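3.2 Furniture and small items on the work surface
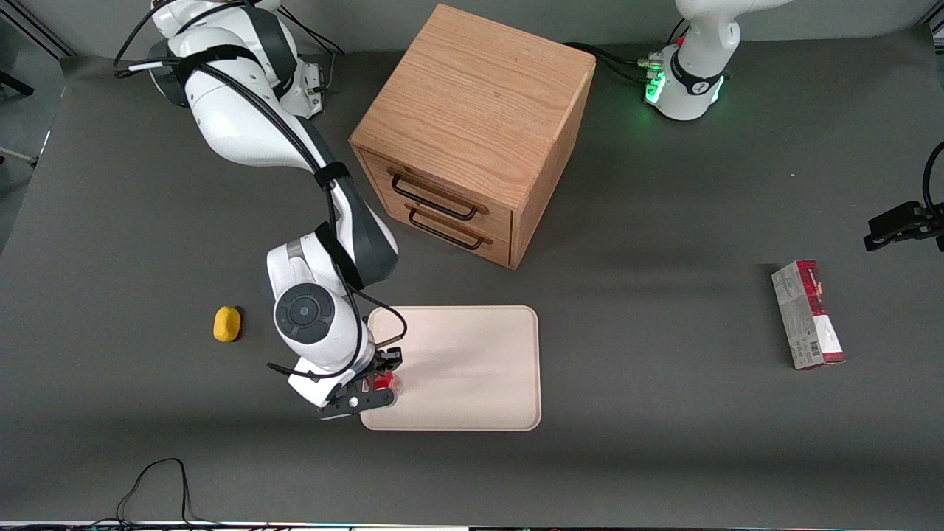
Figure 4. The tabletop with the two-drawer oak cabinet, the cream tray and a small red object at the tray's left edge.

The study looks at where small things end up on a shared work surface when there is more than one sensible place to put them. Most earlier work on household sorting gives people a single bin or a labelled shelf. We wanted a layout closer to a hall table or the end of a kitchen bench, where an open tray and a closed drawer sit within reach of each other and either would do.

The cabinet stands behind the tray (Figure 4). It is a small cube in light oak with two drawers, each with a black metal bar handle. Both drawers are shut at the start of every trial. We left the fronts unlabelled after an early round in which labels settled the matter before anything had been moved. Placing the cabinet at an angle to the tray was a choice made by the second author, Mi-kyung Ahn, who found that a cabinet set square to the tray was treated as part of the same unit.

The tray is shallow, with rounded corners and a low rim. Its light colour was chosen so that small items would show up clearly against it in the overhead record. A darker tray of the same size, bought from Momden, was tried and dropped. Coders disagreed more often about whether an item was resting on the rim or inside it, and the grey tabletop did not help.

Items were drawn from a pool of 64, all small enough to fit in either drawer. They were grouped by colour and by rough shape, and no attempt was made to group them by use. The yellow oval item to the left of the tray in Figure 4 belongs to the rounded group. A cardboard box lies on its side at the right of the table. Boxes were kept in the layout to take up space and were never a correct destination, although a box with an open end did draw a few placements in the pilot.

We recorded 275 trials with this layout. Of these, 194 ended with the item in the tray, and the remainder ended in one of the drawers or on the bare tabletop. A placement counted as a tray placement only when the item was fully inside the rim and had been let go. An item held above the edge, as the red one is in Figure 4, was coded as in transit and given no destination. This rule matters more than it may seem – a looser one, used by Bilyk in its household set, would have counted many of these moments as finished.

Coding was done from still images taken at fixed intervals, 3158 in all. Mereana Kingi coded the full set and the second author coded a subset without seeing the first codes. Disagreements were mostly about the rim of the tray and were settled by looking at the next still in the sequence. The drawers gave little trouble, apart from a handful of stills in which a drawer was open by the width of its seam.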